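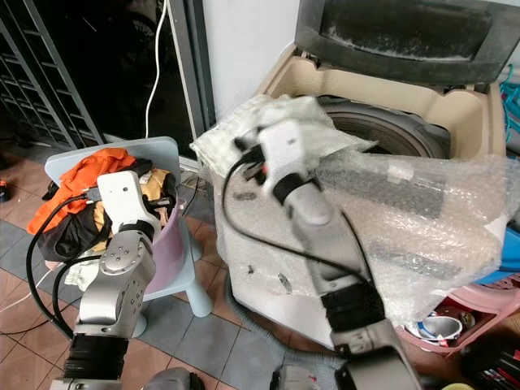
How do you stop clothes from piling up on the chair next to the washer? Put a real basket where the chair is, and run a load as soon as the basket is full.

That's the short version my sister gave me, and I want to hear what the rest of you do, because our laundry corner has gotten away from us again! It's a top loader with a beige top deck, the lid props open and leans back, and right beside it is a little light-blue plastic chair that has become the place where everything lands. Orange stuff, black stuff, something tan, all in one heap. There's a pale pink basket on the same chair and the clothes have gone half over it. I love this corner, I really do, it gets the morning light and I get to listen to the radio while I sort. I just want it to work better. Ideas please!
— pegbag_ohemaa

mossgreen40
Oh I love a laundry thread. Keep the chair! Bending down to a basket on the floor is murder on your back, and a small chair puts the clothes right where your hands are. I did 300 loads off an old step stool before it cracked (I keep a tally on the wall, don't ask). What I would change is the basket. Get one that is wider than the seat so things fall into it and not next to it.

Drumlin_Ed
Wider than the seat is a bad idea on a light plastic chair. Load it up with jeans on one side and over it goes. I'd take the basket down and leave the chair for folded things only.

mossgreen40
Mine never tipped once, Ed. You put the heavy stuff in the middle.

Drumlin_Ed
Your stool was probably twice the weight of a kid's chair. Anyway, different houses.

pegbag_ohemaa
It is pretty light, I can pick it up with two fingers. Ed may have a point. What about the orange things, do you all wash orange with black? I've been throwing them together on cold and nothing bad has happened yet.

szymon_c
Cold is fine for both once they've been through a few washes. The first time, wash the orange by itself. I had a new orange hoodie from Besard that turned a whole load of socks the color of peaches. They were kind of great socks after that, but my wife didn't agree.

Also, your lid window. If it's smudged and dusty like mine gets, wipe it with a damp cloth and a drop of dish soap, then a dry cloth. Takes one minute and the whole machine looks newer. I do mine at the start of every month and I still get a little thrill when I can see in.

pegbag_ohemaa
Ha, it is smudged AND dusty. Doing it tonight.

Fennimore_Kay
Can I bring up the bubble wrap? There's a big crumpled sheet of it right up against the front of the washer. Please save it! Clear wrap that size is worth having. I fold mine in thirds, roll it loosely and stand it in a tall bin, and by September I have enough to pack every glass ornament I sell at the Clarkden market. Peel off the old white tape first or it grabs onto everything, clothes included.

Drumlin_Ed
Or recycle it. Everybody I know has a closet full of bubble wrap for a move that is ten years off.

Fennimore_Kay
I used 175 feet of it last year, so speak for yourself :)

szymon_c
I'm with Kay on keeping it, but I wouldn't keep it in the laundry area. Lint sticks to plastic like crazy and then you're wrapping your good glasses in fuzz. A high shelf in a different room is better.

pegbag_ohemaa
OK so here is the plan — basket comes off the chair and goes on the floor to the side, chair stays for folded clothes, bubble wrap gets rolled up and moved to the hall closet. Mossgreen, I'm sorry, I may be back to tell you that you were right about my back.

mossgreen40
You will be! Try putting the basket on an upside-down crate before you give up on it. Mine is a Drirnico crate from the grocery store and it was free.

Comments (3)

Tilly R.
Reading this with a full hamper behind me. The crate tip is so good, I had one out in the garage and it's now in the laundry room.

olatunji_lane
Does anybody sort by fabric and not by color? I switched last winter and the towels come out much softer. Fewer loads too.

G. Parrish
Vinegar on the lid window works better than dish soap, in my opinion. Smells for ten minutes and then it's gone.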